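Notix Story Prize Opens to Young Readers and Writers

Monday, November 6, 2023

Get your pencils ready, because the Notix Story Prize is back, and this year it is open to anyone from 9 to 14 who loves a good book and has a story of their own to tell. Stories can be funny, spooky, sad or all of those at once (the spooky ones always seem to arrive first!), as long as they run to no more than five pages.

Last year 46 schools sent in entries, and the readers at Bonum Books still talk about the one told entirely by a homesick goose. 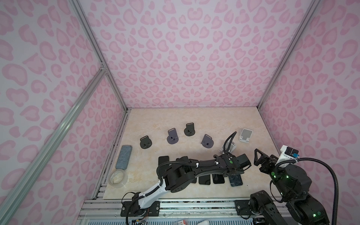
Five phone stands on a marble-patterned surface.

The theme this time is "The Letter I Never Sent," and writers are welcome to take it anywhere they like – a letter to a favorite author, a lost dog, a grandmother or the moon. Handwritten stories are every bit as welcome as typed ones, and drawings in the margins are a treat. 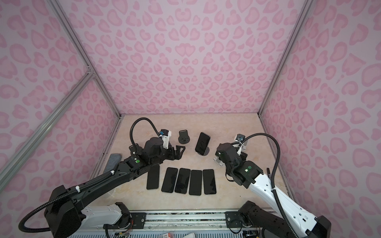
Bonum will print 20 of the stories in a paperback collection next year, and every writer who enters will get a real letter back in the mail, signed and stamped, with a few kind words about what the readers enjoyed. Entries close at the end of February. Forms are at the front desk of Kütt Bookshop and at the Hedex Library, where the children's room also has plenty of spare paper.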